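Skirnuvik Shared Workshop
Bin Picking Build: Progress Report to the Ninau Fund
Reporting period ending September
Submitted by Jadwiga Michalski, project lead

1. Status

The project remains within budget and is one milestone behind the schedule agreed in the grant letter. Of the 11 milestones, six are closed. The milestone now overdue is the unattended run, which depends on the grasp release fault described in section 3.

2. Work completed

Eduard Vávra finished the wiring of the safety circuit and had it checked by a second member before power was applied. The emergency stop now cuts both the arm and the gripper supply. Access to the bay is limited to members who have signed the operating rules, and Romana Krajčí keeps the list.

The control software was moved from a borrowed laptop to the workshop's own computer. Natália Matoušek rewrote the logging so that each pick attempt is stored with its joint positions, the gripper command and the result entered by the operator. Earlier logs were kept but are not used in the figures reported to the Fund.

3. Current work

Testing has moved from wooden blocks to mixed household items, as set out in the second part of the proposal. The objects differ in stiffness as well as shape: the present set includes a shoe, a plush dolphin, a paddle hairbrush and a roll of tape in its dispenser. They are placed in a metal bin clamped at the work surface, and the arm reaches in over the side. 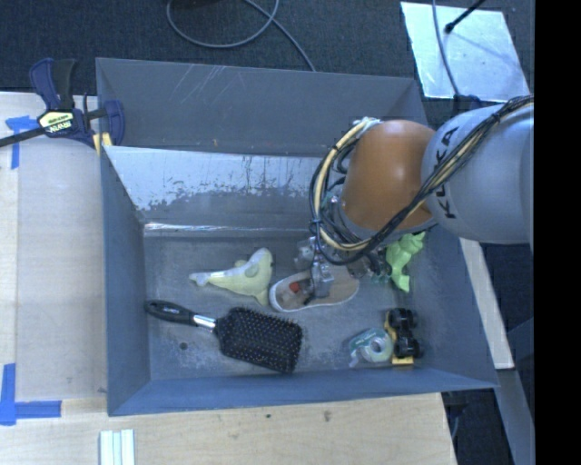
The procedure calls for 100 attempts per object set, with the items rearranged by hand after every 10. Results will be reported by object, including attempts stopped by the operator. The release fault - the gripper is slow to open after a firm grasp - was traced to a setting in the driver, and a corrected version is under test. Until it has been accepted, an operator stays at the stop button throughout.

4. Spending

Purchases this period were limited to cable, connectors and a replacement power supply from Paulík. The line for outside machining has not been touched, and we ask permission to move half of it to spare gripper parts.

5. Next period

Gintarė Raudsepp will take over test scheduling. The unattended run is planned once the release fault is closed, followed by an open evening for workshop members. A revised milestone table will be sent separately.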